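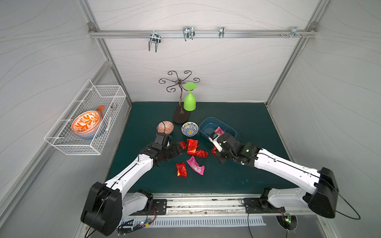 Wednesday

Up at half five to read the Kellum half-year numbers before the call. They came out overnight and I wanted to get through the notes to the accounts while the flat was quiet. Revenue was a little ahead of what I had. Margin was behind, mostly freight and the new depot, which they flagged in March, so I can't say I wasn't told. Net of everything it was close enough to my forecast that I left the full year alone and moved the target from 294 to 298, then looked at it again and moved it back. Four pence isn't worth a paragraph of explanation.

The call was at eight and ran to forty minutes. The finance director sounded tired. Two people asked the same question about working capital in different words and got the same answer twice. I asked about the Testulo contract and whether the renewal was in guidance. He said part of it was. I asked which part and he said they would not be splitting it out. I have put it in at half and said so in the note.

Rawan Bataineh rang after to compare. She has Kellum as a sell and has done since it was at 152, so she is either early or wrong, and she knows it. Her point is stock days. They have gone up three halves running and I have been treating each one as a one-off. She's right that three is a lot of one-offs. I went back through my model after lunch and found I had stock unwinding in the second half every year without much reason for it. Took it out. Cash drops, the dividend is still covered but not by as much as I'd written. Had to pull the note back from the editor and change two tables and the second page. He was fine about it.

Finally sold the last of my own Dusaveo this afternoon, having had clearance since Monday. 4000 shares at 98, bought at a good deal more than that. I'd held on because I didn't want to see the loss on the statement, and now I've seen it and it's the same number it was last week. The money can sit in cash until I have a better idea. I'm not going to rush to put it somewhere.

Qaisi is next, trading update tomorrow at seven. I've got a one-page preview done and no strong view. The shares have run up into it and consensus has crept up as well, so in line might not be enough. Holding at hold. If they say anything about the buyback I'll have to redo the share count, and I've left the spreadsheet open at that tab.

Note on Kellum went out at ten past four, later than I like. Three replies so far, one asking why I hadn't cut the target if I'd cut the cash. Fair question. I wrote back that the multiple does most of the work and the cash change is small against it, then read that over and wasn't sure I agreed. Will look at it properly at the weekend.

Rain on the way home. Soup, toast, washed up. Alarm set for half five again.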